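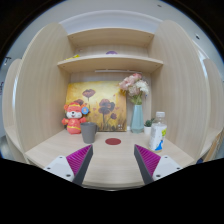 Desk tips I brought home from the open day at Vatport, September, 20 min stop at the Starkevden stand and I stayed 2 hours. Reason I went: a hand gripper they use to teach robots how to tidy. Sadao Tsuchiya ran the demo, let everybody have a go. First thing he told us, leave a clear patch in the middle. Mug over on one side with the handle turned out to the right, tall vase at the back, and the fingers have room to come in. Works for people hands too. I redid my kitchen counter the same nite.

More from the demo, quick:
- Pictures lean on the back wall. Never near the front, one bump and over it goes.
- Light bar under the shelf, not on top. Ordered one, Dumitrescu has them, 50 cm.
- Bottles: grab low, squeeze gentle. Sadao says most beginers go for the cap. I did.
- Soft ribbed pads beat hard jaws on thin plastic. Same idea for jar grippers, get the rubbery kind.

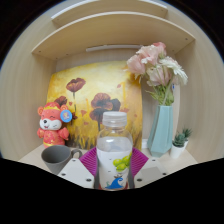

Low hold on the water bottle, pads on both sides.

Try it with a half full bottle before you trust yourself with the good glass. Next open day is at Trerkow, going if I can get a ride.

859 shares
2 comments

Related
Rubber gloves for stuck lids
Vases that don't tip
Under-shelf lights, what to buy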